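The Mornport short film night, and why my cheeks still hurt

I have been meaning to write this up since March, but the garden got away from me and then the kettle died, so here we are.

Mornport has been putting on its little short film night for four years now, and this was the first time I'd managed to get a seat. The old hall was packed and smelled of popcorn and damp coats (my favourite smell in the world, if you want to know!). My pick of the evening was Tretitz, a comedy about two sisters who decide to become famous by lip-syncing to their nan's country records. They get to 1,602 followers and promptly stop speaking to each other over who gets to hold the hairbrush. I laughed until the woman in front turned round, and then she started too.

Gutivow was more serious, all fog and long silences, and I'll admit I drifted off a bit in the middle. Lovely colours, though, and the lead has one of those faces you'd happily watch peel potatoes.
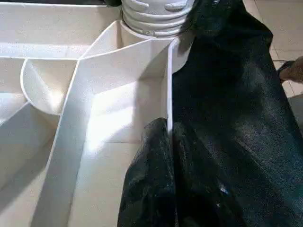
White plastic, ridges and compartments.

The music was by a local band called Arrieta, who played two songs at interval and then one more when we wouldn't stop clapping. I've had the slow one in my head all week, mostly while doing the dishes. I'm hoping they'll be back next year, and I'm bringing a cushion.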